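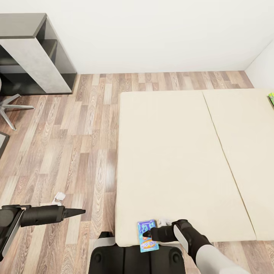

제3장 침실 제습기 설치 및 초기 설정

3.1 설치 위치의 선정

본 장은 Plidbridge 제습기를 침실에 설치하는 절차를 규정한다. 거실 및 지하 공간에 설치하는 경우에는 제5장을 따른다.

1. 제품은 평평하고 단단한 바닥에 수직으로 세워 설치한다. 카펫이나 매트 위에는 설치하지 않는다.
2. 후면 흡입구와 벽 사이에 27cm 이상의 간격을 둔다.
3. 상부 토출구 위로 60cm 이내에 선반, 커튼, 침구가 없도록 한다.
4. 머리맡을 피하여 침대 발치 쪽에 배치한다. 야간 운전음에 민감한 사용자는 침대와의 거리를 더 확보한다.
5. 전원 코드는 통행로와 의자 바퀴가 지나는 경로를 피하여 벽면을 따라 배선한다.

주의: 멀티탭을 사용하지 말고 벽면 콘센트에 직접 연결하십시오. 코드를 가구 밑에 눌린 상태로 두면 화재의 원인이 될 수 있습니다.

3.2 물통 장착

1. 전면 하단의 물통을 양손으로 잡고 수평으로 당겨 꺼낸다.
2. 내부의 운송용 완충재와 고정 테이프를 모두 제거한다.
3. 부표가 위아래로 자유롭게 움직이는지 확인한다.
4. '딸깍' 소리가 날 때까지 물통을 밀어 넣는다. 만수 표시등이 계속 켜져 있으면 물통을 다시 장착한다.

참고: 연속 배수를 하려면 별매품인 Ongart 배수 호스를 사용한다. 호스는 배수구까지 내리막 경사를 유지하여야 하며, 중간에 꺾이거나 들린 부분이 있어서는 안 된다.

3.3 최초 운전

1. 제품을 눕혀서 운반한 경우 바로 세운 상태로 하루 동안 둔 후 전원을 연결한다.
2. 창문과 출입문을 닫고 전원 버튼을 누른다.
3. 습도 버튼으로 희망 습도를 설정한다. 초기 설정값은 60%이다.
4. 실내 습도가 70%를 넘는 경우에는 강풍으로 먼저 운전하고, 습도가 내려간 뒤 취침 모드로 전환한다.
5. 취침 모드에서는 조작부 표시등이 꺼지며 풍량은 약풍으로 고정된다.

참고: 실내 온도가 약 13℃ 이하이면 성에 제거 운전이 자주 실시되어 제습량이 감소한다. 고장이 아니다.

경고: 운전 중인 제품 위에 젖은 의류를 걸거나 물이 담긴 용기를 올려놓지 마십시오. 감전의 위험이 있습니다.

3.4 장마철 점검

매년 7월 이전에 필터를 분리하여 미지근한 물로 세척하고 그늘에서 완전히 건조한 후 장착한다. 필터 없이 운전하여서는 안 된다. 필터 교체 주기는 제7장의 표를 참조한다.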